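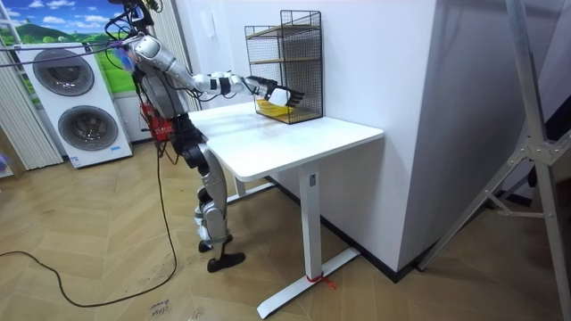

Attachment 1: right hand in the bottom of the shelf, side view

Ticket 735, Dornis student robotics project
Status: reopened (2nd time)
Part: shelf task, Rodero controller

Reopening this. The last note says "fixed by recalibration" and I don't buy it. The log it points to has 1,027 lines and stops before the arm reaches the shelf, so it tells us nothing about the grasp.

What I tried this afternoon:
- Restarted the controller. Same offset error.
- Loaded the Sukencombe settings. Different error, same line of the log.
- Put the banana on the bare tabletop, clear of the mesh.
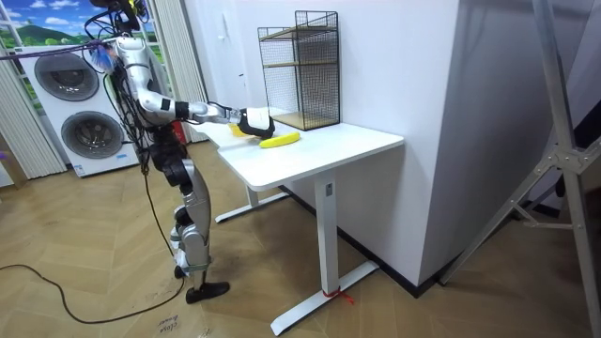 If the mesh were confusing the depth reading, as the Dogar forum claims, I'd expect the error to go away out on the table. It was still there at 3:40. One person's forum post isn't a diagnosis anyway.

The next suggestion is to use both arms and work from the head view, with the fruit in the yellow basket. 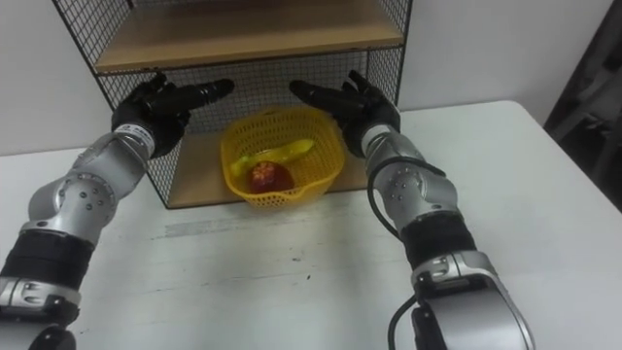 I'll try it, but two arms means two sets of offsets to doubt. Before anyone closes this again, please attach a full log, around 3,000 lines, with the grasp in it.

Priority: leave at medium.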